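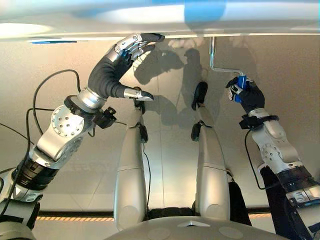

Okay friends, I finally booked it. A river cruise in July, out of Catham, on the Kondar, and I have been grinning at my confirmation email since breakfast. Settle in, I have a lot to say!

I've done the great big ships and I loved them (the buffets, the shows, getting lost looking for my own cabin). But I kept reading up on the little boats, and the Kondar takes 60 passengers. After sailing with 3000 people, I can hardly picture it.

We'll be on the water for five nights, with a stop most mornings and a long one at Nolmont, where you can walk straight off the gangway and into the old market street. No tender boats, no waiting for your group to be called – I am already planning my lunch.

The line is Chaudhry River Cruises, and I'll admit I hadn't heard of them until spring. I called with a whole page of questions and the lady on the phone went through every one of them with me, even the silly one about whether the pillows are feather. (They are, but you can ask for the other kind.)

I took a lower deck cabin. The windows are smaller and they sit up high, but it saved me a good bit of money and I plan to be up on the sun deck with a book anyway. 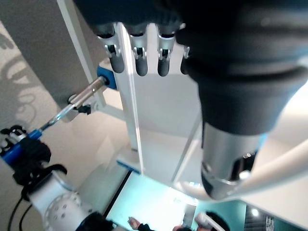
Are tips included in the fare? On this one they're included for the crew, but the local guides on shore are extra, so I'm setting aside $50 in small bills.

Packing is going slowly. There's no formal night, bless them, so the long dress stays home and I get to bring my comfy sandals and the big floppy hat. I do want a light jacket for the evenings, as it gets breezy up top once the boat is moving.

If any of you have sailed out of Catham before, please tell me where to park! The lot by the dock looks tiny on the map, and I'd love to leave the car somewhere I won't fret over it.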